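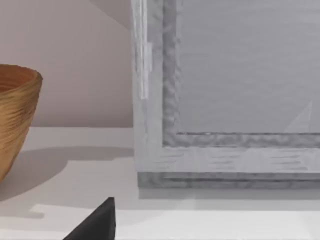
Been using Kullero for our work visa paperwork since March, so writing this up quick before the renewal comes due and I forget what bugged me.

Background: small company, 17 employees, 2 of them on sponsored visas and one green card case that never seems to move. Before this it was a shared folder and me panicking. Kullero keeps the case files in one spot, sends reminders before a status expires, and lets the lawyer's office upload straight in. That's the pitch anyway.

The good. Reminders work. First one comes 90 days out, then 60, then 30, and they go to the employee too, so I'm not the only one on the hook. Wanda Chmielewska (our engineer, the extension was hers) filled out her whole questionnaire on her phone during lunch. No calls to me. Old system took us weeks of back and forth.

Document upload is fine. Drag, drop, done. It reads the date off a passport page and fills it in – got it wrong once, swapped the day and month on a Polish passport, so check every one. I mean it. A wrong expiry date in there and all your reminders are wrong too.

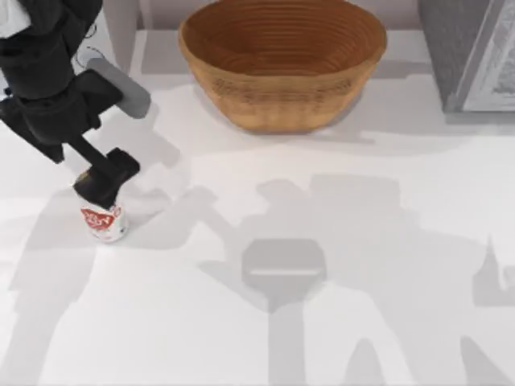 The I-9 part is weaker. You can store the forms and set a reverify date, but there's no decent way to note what you looked at and when. I keep a seperate spreadsheet for that. Kind of defeats the purpose.

Support: slow in the morning, good after 2 or so. Usually got Morag Nisbet, who knows her stuff and won't pretend to give legal advice. Asked her twice about bulk export. "On the list." Still on the list.

Price. We pay $1,247 a year, flat, up to 30 employees. Jirkar quoted us less but charges per case, and with dependents it adds up quick. Tried their demo, to many menus. Didn't look at anybody else, no time.

Things I'd fix:

- bulk export, obviously
- let me turn off the weekly summary email
- case status page logs you out mid-form, lost a whole address history that way
- dependents should be under the employee, not in there own list

Four stars. Would be three without the reminders. Renewing for one more year – if export still isn't there by then I'll look again.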